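Unit 5: Setting Up and Maintaining the Disassembly Cell
Course notes, E. Cadwaladr

Before the session, read the Drakis controller manual as far as the section on tool frames. The notes below assume that you can jog the arm in both joint and tool coordinates.

5.1 Checking the worktable

The table is built from slotted aluminum extrusion. The slots are used for clamping, and they collect screws and broken plastic clips. Clear them before mounting anything. A screw trapped under a fixture tilts the base, and the error at the top of a tall post is larger than the error at the table.

Check each fixture bolt with the torque driver. Do not retighten a bolt that has moved until the fixture position has been measured again and written in the cell log.

5.2 Parts fixture

The fixture is 3D-printed. Printed cradles wear at the lead-in edges first. Inspect these edges every 100 cycles and replace the fixture when a part can be rocked by hand. Each new print is measured at the posts before use. Entering the old offsets for a new print is the most common cause of failed placements in student runs.

5.3 Tool center point

Run the four-point routine after any gripper change, after any collision, and at the start of the June block. Approach the reference pin from four directions with at least 45 degrees between them. If the reported residual is above 0.5 mm, delete all four points and start over. Replacing only the worst point tends to hide a loose finger screw.

5.4 Approach to the motherboard

Lay the tower on its side with the side panel removed. Teach the hover point with the gripper vertical and the fingers clear of the tallest component on the board. From the hover point down, use linear moves only. Joint moves are allowed above the chassis rim.

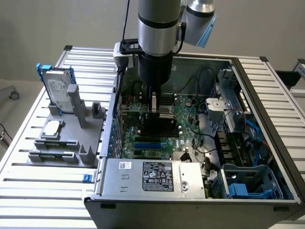 Figure 5.1. Gripper over the processor area of an open tower. Parts fixture at left, with a hard drive upright in the rear slot.

Watch the cables inside the case during the first descent at reduced speed. They do not return to the same position from one unit to the next, so a path that was clear on the last tower has to be checked again on this one.

5.5 Arm cabling

External cables need enough slack for full wrist rotation. Turn the wrist slowly to both limits and look for pulling at the connectors. The service interval for the cable set is 2,000 cycles. The Junduvberg cell lost a connector at 1,432 cycles after a tie was fitted too close to the wrist joint.

5.6 To hand in

Residual from the four-point routine, fixture offsets, and the cell log page signed by your bench partner.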